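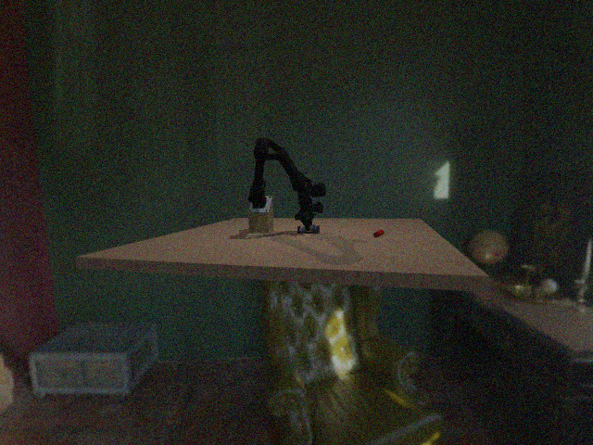
How many demonstrations does a remote operator need to give before a policy learns a short pick-up task? In our tests 50 were enough to get a working policy and 100 gave a better one, while gains past that point were small for the time they cost.

3.2 Collecting demonstrations

Figure 2. Simulated workspace with the arm above the tabletop and the small red target object to the right of the gripper.

All demonstrations were given in simulation by remote control. The operator sat at a desk and moved a hand controller, and the gripper followed the change in the controller's position. We did not map joint angles directly. An earlier version did, and operators spent most of their effort keeping the wrist upright. In the version used here the wrist is held pointing down unless the operator presses a side button to free it.

Each episode starts with the target object at a random place within reach. The operator lowers the gripper, closes it on the object, and lifts. An episode is kept if the object is off the table when the operator presses the stop button. Failed episodes were stored separately and were not used for training. Slow but successful ones were kept, including those where the operator missed and tried again. Removing the retries made the learned policy worse, as it then had no record of how to recover from a bad approach.

Operators worked at two sites, Maltstead and Fudarwood. Both used the Tallidero control program with the same settings, except that the Fudarwood group ran it with a lower hand-to-gripper scale during the first week of December. We left those episodes in. After sorting, the full set held 288 successful episodes, from which the smaller training sets were drawn at random.

The most common mistake was closing the gripper too early. Depth is hard to judge on a flat screen, and operators said they used the shadow on the tabletop to tell how far down the fingers were. We therefore kept the light direction fixed during collection and varied it only when testing.

3.3 Training

Policies were trained for 3000 steps on each set, with no change in learning rate between sets. The input is one camera view and the current joint positions. The output is a short run of gripper moves, replanned after each run is finished. Settings follow Frandsen, the baseline described in Section 2, apart from a smaller image size.

Correspondence: Gunnlaugur Steinarsdóttir, Maltstead

Shares 3 | Comments 0
Contact | Copyright the authors | Back to top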